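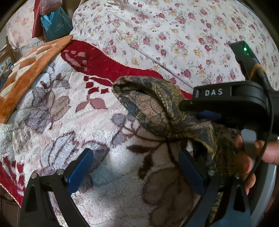

Support > Manuals > Karkitz Bedding Storage Set > Section 4: Sorting and folding

Sorting comes before folding, and folding comes before any bag is opened. The Karkitz set holds the spare bedding from one bed, and it closes properly only when thick and thin pieces are packed apart. Most people start with everything pulled together on the mattress. A plush floral blanket, a quilt with small roses and a crumpled paisley-like cloth can all end up in one pile, and at that stage it is hard to tell how many bags you will need. Clear one half of the bed first and work from the full half to the clear half.

4.1 Before you start

Check that you have these parts from the box:

- two large bags for quilts and thick blankets
- two flat bags for sheets and covers
- one Itusov liner, folded inside the lid pocket
- blank labels and a strip of label sleeves

All bedding must be clean and completely dry. If a piece has come off the line in the last few hours, leave it spread out overnight and check the seams in the morning.

CAUTION: Do not pack bedding that feels cool or damp along the hem. Moisture trapped in a closed bag causes mildew, and mildew stains are not covered by the warranty.

4.2 Sorting the pile

1. Take off anything that is not bedding, such as shopping bags, clothes and small rugs. Put these on a chair or the floor. Do not use the foot of the bed.

2. Lift the thickest piece by two corners and lay it on the clear half. Plush blankets count as thick even when they look flat.

3. Lay quilts next to the thick blankets, not on top of them. A quilt that sits under a heavy blanket loses loft, and it takes a good shake to bring it back.

4. Put sheets, thin covers and loose cloths in a second group near the pillows.

5. Go through the second group and pull out anything that sheds or leaves fuzz on your hands. These pieces go in the liner.

Note: Fitted sheets often hide inside a bunched blanket. Shake each blanket once before you fold it.

4.3 Folding thick pieces

1. Spread the blanket face up and smooth it from the center outward.

2. Fold the long sides in until they meet in the middle.

3. Fold in half along the line where the sides meet. You now have a long strip.

4. Starting at the end with the stitched border, fold the strip in thirds. Press with your forearm, not your fist.

5. Measure the height of the stack at its tallest point. It must not be over 9 inches. If it is, unfold the last step and fold in half instead. The stack will be wider but will still go in.

Quilts are folded the same way, but do not press them. Let the stack settle while you work on the next piece - a few minutes is enough.

CAUTION: The handles are rated for up to 25 pounds per large bag. Two thick blankets in one bag may be over this limit. Weigh the bag if you are not sure.

4.4 Folding thin pieces

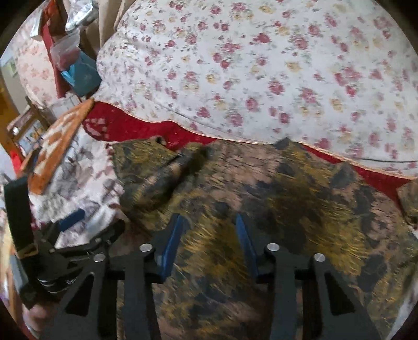 GRERNBY, May

The steps for thin pieces have been rewritten for this edition. The older version told you to roll thin covers. Rolled covers shift in the flat bag and push against the zipper, so please fold them as follows.

1. Spread the piece over the bedding that is still on the bed. There is no need to strip the bed first. A camouflage cover laid over a rose-print bedspread is easy to work with, and the change of pattern shows you where the edge is.

2. Look for raised folds. If a flap stands up and leaves a dark crease like a seam, open it and smooth it toward the nearest edge. Creases left in at this point will set in storage.

3. Check what is under the piece. A sheet in a plain color, red for instance, can lie between two patterned layers with only a strip of it showing. Pull it out and fold it separately.

4. Fold the piece in half, and then in half again in the same direction.

5. Fold the ends to the center and close it like a book.

6. Slide the piece into the flat bag with the folded edge toward the zipper.

Note: Dark prints can transfer color to white fabric over a long summer. Put a pillowcase you no longer use between them, or use the second flat bag.

4.5 Closing the bags

1. Fill the large bags first and stand them upright.

2. Push the air out with both hands, working from the bottom to the zipper.

3. Close the zipper in one pull. If it stops, back it up and tuck the fabric in. Do not force it.

4. Write the contents on a label and slide it into the sleeve on the short side.

If you use Tamiru compression bags inside the Karkitz bags, do not compress quilts to less than half their height. The large bag weighs 670 grams empty, so subtract that when you weigh a full one for shipping.

4.6 If something does not fit

The zipper will not close: the stack is too tall. Repeat 4.3 from step 4.

The bag leans to one side: the thick border is all at one end. Turn the top piece around.

Fuzz on the other bedding: the shedding piece was packed without the liner. Replacement liners are listed under part 172.

Filed under: Bedroom storage, Folding guides, Seasonal care

Related sections
Section 3: Assembling the bag frames
Section 5: Storing under the bed
Section 6: Washing the bags and the Itusov liner
Using Tamiru compression bags with your set
Replacement parts and labels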